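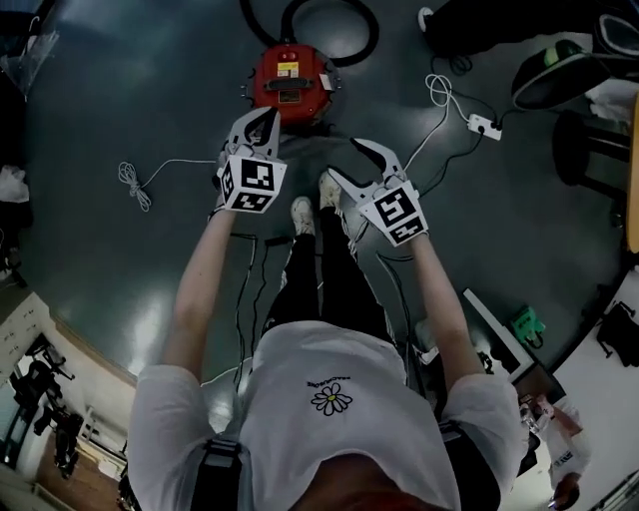 The Last Backup

My grandmother's phone had 238 pictures of the same ginger cat on it, and she wanted every one of them moved to the new phone before supper.

"You do it the way you do everything," she said, setting the two phones side by side on the kitchen table as if they were going to play checkers. "Slowly, and with cookies."

So I sat down and got started. The old phone was an Abella, the kind with a back you could pop off with a thumbnail, and it had been dropped so many times on the tile in the Helgate house that the corners had gone soft and silvery. It ran a version of the software that the rest of the world had forgotten. I'd put that version on there myself, one long April evening when I was still in school and believed there was nothing on a phone that couldn't be improved by wiping it clean and starting over. She had let me do it, too, bless her, and then lived for years with a clock that showed up in two places and a flashlight that came on when she opened the calculator.

The transfer program was called Drernau. I'd used it plenty of times for friends, and it was good about pictures and good about music, but it was fussy about text messages. It liked to stop and ask whether you were sure. I was sure about the cat, and I was sure about the recipes, and I was sure about the voice memo of somebody's lawnmower that went on for six minutes. Then it got to the messages, and it stopped, and it asked me about one thread in particular.

"It says there's a conversation here with no name on it," I called out. She was at the stove with her back to me, stirring something that smelled like onions and butter. "Just a number, and it won't carry over unless I say so. There are 65 messages."

"Well, say so," she said.

"They're all from you, Grandma. There's nothing coming back."

She turned the burner down and came and stood behind my chair, drying her hands on the towel for a good while longer than they needed. I knew the number by then. It was the old landline at the place in Flulavthorpe, the little house by the bus turnaround that she and my grandfather had rented when they were first married, and I suppose it had been disconnected since before I was born.

"You can't text a landline," I said, as gently as I knew how.

"I know that," she said. "It was the only number I could ever remember without looking it up, and I had things I wanted to tell him."

I didn't scroll up. I'd like that to be known, though I could see the last one, right there at the bottom of the screen with the little red mark beside it that meant it hadn't gone through. It said the plum tree was finally blooming and that she had bought the good coffee.

I pressed the button. Drernau thought it over, the way it does, with that green bar creeping along and stalling and then creeping along again, and my grandmother pulled up a chair beside me and pushed the plate of cookies into the space between the phones. We ate about half of them. When the bar got to the end, she picked up the new phone and held it out at arm's length, looking for the thread, and I showed her how to hold her finger down on it and pin it to the top.

"Above the cat?" she said.

"You can have them both up there," I told her, and she went back to see about the onions.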